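Hollwood hand-wash notes

Read me first

I started this folder because I kept ruining things. Most of it is notes on washing small bits of clothing and cloth in a bathroom basin, with a few photos alongside, and it's grown into something I thought other people might want a look at. Hollwood is just the name of the folder, so don't go hunting for a deeper meaning. It's all plain text and pictures, nothing to install.

What's in it

There are 79 entries so far, each one a single wash. I write down what went in, what I washed it with, how long it soaked and whether I'd do it the same way again. Some entries are three lines long and some ramble on a bit (sorry, the one on silk scarves is practically a diary).

The blues and purples have a section of their own, as they're the ones I get most nervous about. I do like a strong purple, but I've had a pair of pale socks come out lilac and I'm still cross about it! So darks go in with darks, and a blue can share the basin with a purple if both have been through a wash or two already.

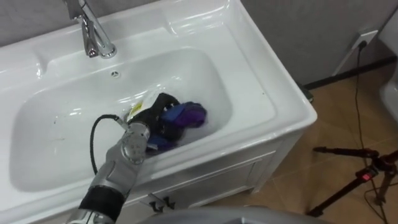

How I do a wash

Run the water first, lukewarm, then stir in the soap. I use a plain liquid one called Gautier, but any gentle one will do. Put the cloth in and press it down gently, let go, press again. Don't scrub. Five minutes of that is plenty for something that's only been worn once, and anything grubbier can sit for longer.

Then let the water out and push the cloth up against the side of the basin to get the worst of the suds out. A sloping side is lovely for this – I never wring, it leaves creases you'll be ironing for ever. Rinse until the water looks clear, then roll the whole thing up in a towel.

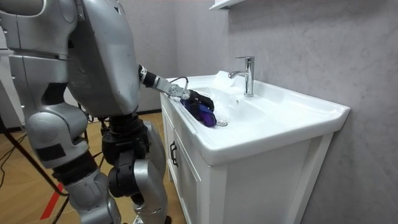 Can I wash new dark things together the first time?

I'd keep them apart. Give each one its own water for the first wash and look at the colour of what you tip away. If it's still inky, do it again on its own next time too.

File names and odds and ends

Entries are named by fabric, then colour, then a number. The folder called Skolcombe is older stuff from my last flat, where the water was much harder, so take the soap amounts in there with a pinch of salt.

Use any of it however you like. If you spot a mistake, send me a note and I'll fix it, though I'm slow in December. Still to do: wool, and a proper page on drying flat.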